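Maintenance | Opinion

The fingers deserve a logbook of their own

14 shares | 3 comments

Plants that run automated cells are, on the whole, careful about their robots. The arm has a service interval, the controller has a backup, and the safety circuit has a certificate in a folder that an inspector may ask to see. The parts that touch the product are treated quite differently. In most of the cells this writer has been asked to review, the gripper fingers had no record of any kind, and the engineers responsible for them could not say when they had last been measured.

This is a poor state of affairs, and it is the responsibility of management to correct it. The argument is made here with reference to one cell, at the Ellmont works, where cable connectors are picked up, turned and presented for fitting. It is a small cell and does nothing remarkable. For that reason it is a fair guide to what an ordinary installation needs.

The cell was handed over by its builder, Van der Linden, with a maintenance schedule of 118 lines. Of these, two concerned the fingers. The first called for them to be wiped. The second called for them to be replaced "when worn". No limit of wear was stated, no method of measuring it was given, and no drawing of the fingers as new was included in the handover file. A technician who wished to follow the schedule to the letter would have had nothing to follow.

The builder should not carry all the blame. A schedule is accepted by the customer, and the customer's engineers had every opportunity to ask what "when worn" meant. They did not ask, and few do. Acceptance tests concentrate on cycle time and on the number of good parts in a run, and new fingers pass such tests easily. The weakness shows itself months afterwards, when a tip has rounded slightly and the connector begins to arrive at the fitting station a degree or two out of true.

What followed at Ellmont will be familiar to many readers. The first faults were put down to the supply of cables. A batch from Grusari was quarantined, inspected and released again. The vision settings were then altered, and altered a second time on another shift by a colleague who did not know of the first change. The taught positions were adjusted by hand. By August the programme contained three sets of corrections, each of which made up for part of an error that lay in the fingertips. When the fingers were at last replaced, the cell ran worse than before, and the corrections had to be found and taken out one after another.

The lesson drawn by the works was that positions should be protected by password. That is sensible as far as it goes. It does not deal with the cause. A password prevents a technician from hiding a worn finger in software, but it gives that technician no better means of discovering that the finger is worn.

A more useful measure would be a short routine, carried out with the cell stopped and isolated. The fingers should be cleaned before they are looked at. Their tips should be compared with a reference pair, kept in a closed box and never fitted. The fixing screws should be checked with a torque tool and not by feel. The jaws should then be closed on a gauge piece of known width, under the pressure or current used in production, and the reading written down. The whole exercise takes some 75 minutes when it is first attempted and a good deal less once the tools are kept together.

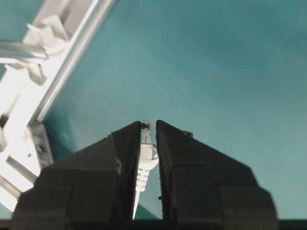 Objections to such a routine usually rest on the belief that a gripper either holds a part or drops it. Connectors show how little that belief is worth. A plug may be held firmly and still be held badly, tilted in the jaws or gripped too low, with the error passed on to whatever operation comes next. The geometry leaves small room for error: two broad black fingers narrow almost to a point, and between them stands one white plug, upright, with its ribbed boot and thin cable running down the gap. The cable matters as much as the plug. In that position it lies against the inner side of one finger, and a burr or a rough edge on that face is therefore a matter for the maintenance record, even though it may be well away from the tip. A schedule that speaks only of the tips would miss it.

There is also the question of spares. Voltero, which supplied the replacement fingers at Ellmont, delivered them to the current drawing. The fitted pair had been made to an earlier one. The difference was small and had been recorded by the supplier, but the works had no note of which revision was in service. Every pair of fingers should bear a mark, and that mark should appear in the log beside the date of fitting, the gauge reading and the name of the programme version in use on the day. Should the two fingers of a pair become separated in the stores, neither ought to be refitted until both have been measured.

Some managers will reply that fingers are cheap and may simply be changed at fixed intervals. This has merit where the work is steady and the product never varies. It is less convincing in a cell that handles several types of connector, where wear depends on the mix. Changing the fingers also disturbs the cell. Each change requires the centre point of the tool to be confirmed, and a change made without that check can introduce the very error it was intended to prevent.

Purchasers of new cells are in the strongest position to act. They should decline to sign any handover that lacks a dimensioned drawing of the fingers, a stated limit of wear, a gauge piece and a reference pair. Those with cells already in service should ask the builder for the drawing and, if it cannot be supplied, have the present fingers measured at the next planned stop. Ellmont has now opened a log for its own cell, and the first entry is the revision mark on each finger.

Filed under: Plant & Maintenance, Handling, Comment

Related items
Who owns the taught positions?
Handover files: what to ask for before signing
Torque tools in the maintenance stores
Keeping spare parts in step with their drawings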